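A Stop Button Is Not a Plan

By Lieselotte Lindemann

In May our arm at Drarley logged fault 3045 with a stack of cups in its grip and a hand on the table. The arm stopped. Most people filed that as a success. I don't.

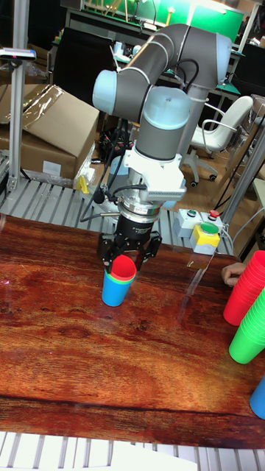
2 min read

The fault was a lost grip signal. The controller no longer knew if it was holding anything, and it took eight seconds to say so. Gaétan Carrier, who runs the cell, wanted a slower arm. I think that misses it.
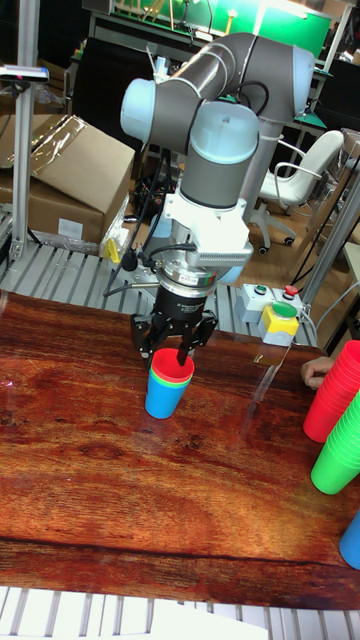 A red button helps only if someone is free to press it, and a person restocking cups has their hands busy. We had four faults of this kind before anyone wrote one down - all cleared, all forgotten. Log them the first time, and keep hands off the table until the arm is parked.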